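July, late evening

Up before six because of the heat. The kitchen was already warm and the milk smelled a bit off, so I had black coffee and took it out to the back step.
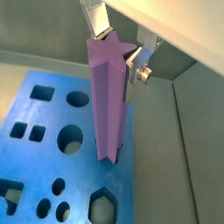

The water butt is almost empty. I got two cans out of it this morning and the second one came up with a lot of silt and dead leaves. The beans had all of it. The courgettes will have to manage on washing-up water until it rains, and the forecast has no rain in it. I moved the pot of mint into the shade by the bins. It looks poor but there is new growth at the bottom.

Started on the back gate after breakfast. The bottom hinge has been pulling away since spring and I have been lifting the gate with my foot every time I go through, which has made it worse. Took it off and laid it across the trestles. The wood behind the hinge is soft to the depth of my thumbnail. I cut that part back and will let in a new piece, but I didn't have a length that was thick enough, so I walked down to Tyagi's.

Tyagi's was shut for stocktaking until eleven. I sat on the wall by the bus stop and waited. Brijesh Kanaujia came past with his shopping and sat down too. He has had the letter about the parking permits as well. His says the same as mine, that we have to apply again from scratch even though nothing has changed, and that we need two proofs of address. He only has one because everything else comes by email. I told him the library will print things out. He says his knee is better and he has been walking to the reservoir and back, 2,000 steps further than his old route according to his daughter's watch, which he has on loan. He asked after Mum and I said she was much the same.

Got the timber, a box of screws and a tin of Esska wood preservative. The tin was dearer than last time. The lad on the till didn't know whether it was the same stuff as in the old green tin and neither did I. I bought it anyway.

It took longer than I thought to cut the new piece to fit. First go was too tight and I took too much off with the plane, so there is a gap along one side that I can get a coin into. Filled it. Gave the whole bottom rail a coat of preservative and left it on the trestles. It says four hours between coats, but it was still tacky at teatime, so the second one will wait for the morning. In the meantime there is a plank across the gateway to keep next door's dog out. It got in once, while I was eating my lunch, and had to be led home by the collar.

Rang Windeo about the fan. I was on hold for most of the radio play and missed the end. The woman was pleasant and said the part is on order, as the man before her said in June. I asked if there was a date. There isn't. I wrote down her reference number on the back of the parking letter and must remember not to send that off with the form.

Mum rang at four. She had been to have her feet done and was pleased about it. She wants the big photograph album brought over next time so she can put names on the backs while she still remembers who people are. I went up and found it in the spare room wardrobe under the blankets. Half of the Whitby ones have come unstuck. I didn't know one of the men in them at all, tall with a pipe, standing next to Grandad's van. Will ask.

Did an hour on the Podus jigsaw after tea. It is 1,000 pieces and most of them are sky. I have the edge done and the harbour wall, and two of the boats. I tried sorting the sky by shape instead of colour, which got six pieces in that I'd been passing over for days. Left the rest on the tray with a cloth over it.

Too hot to cook. Had cheese, tomatoes and the end of the loaf. Need bread, milk, sandpaper (the fine sort), stamps. The bedroom window is open as far as it goes and there is still no air coming in. Somebody two doors down is watering their garden in the dark with a hose.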